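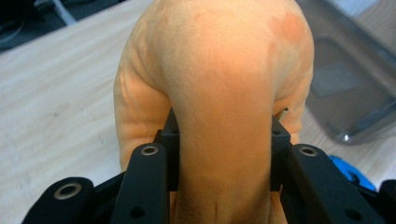

Fig. 4. Plush article, short nap, pale orange.

4.2 Washing plush and pile fabrics

1. Turn the Velum dial to DELICATE.
2. Place the article in a closed mesh bag. Load no more than 4 bags.
3. Add 16 ml of liquid detergent. Do not use softener - it flattens the nap.
4. Set the spin level to LOW and press START.
5. Remove the bags when the display shows 100%.

Note: Air dry for 18 hours, then brush lightly in one direction.

CAUTION: Do not wash articles that contain batteries or sound modules.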